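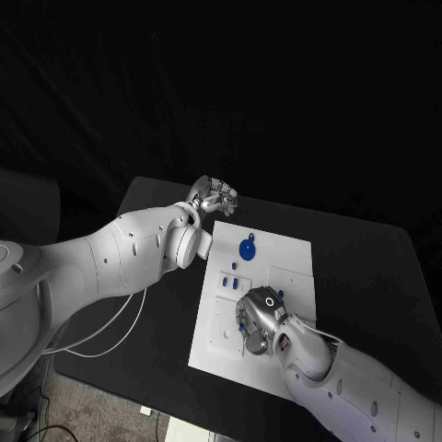 Welcome to the Clitwood FAQ! Clitwood is a puzzle game for phones and tablets about rebuilding a flooded mill town one street at a time, and we've been blown away by how many of you are playing it. We're Trarnari, a studio of three people, so this page is the quickest way to get an answer out of us. If you're brand new, start with the tutorial street, where everything you place is blue or white, like the small parts on the board in the photo, and the other colors come in once you've got the hang of sliding and locking.

What does the game cost?
The first 11 streets are free, with no ads. After that, a single purchase opens up everything else, and it covers every device on the same store account.

How many puzzles are there?
299 right now, plus a daily one. The daily puzzle changes at midnight your time, and you can replay any you missed from the calendar screen (tap the little bell tower).

Can I play offline?
Yes! Only the daily puzzle and the leaderboards need a connection. Stars you earn offline show up on the leaderboard the next time you open the game online.

I got a new phone. How do I move my town over?
Open Settings on the old phone, tap Town Key, and type that key into the new one. Do this before you wipe the old phone - we can't look keys up for you.

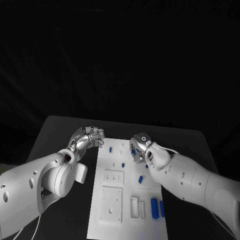 What's new in the October update?
The Galotville district is open! It has canals, drawbridges and our first puzzles with moving water. We also fixed the bug that froze the Bélanger Bakery level if you rotated your screen during the oven step. Thank you to everyone who sent in recordings of that one.

What's the highest score so far?
On the daily puzzle it's 1266, and we still don't fully understand how the player did it. We want to see somebody beat it.

Will there be a desktop version?
We'd love to make one. Dragging with a mouse feels different enough that the locking needs a rethink, so there's no date yet.

Where do I send a level idea?
Use the Mailbox in the town square. We read all of them - two of the Galotville bridges started out as player sketches!

Last updated October 8, 2025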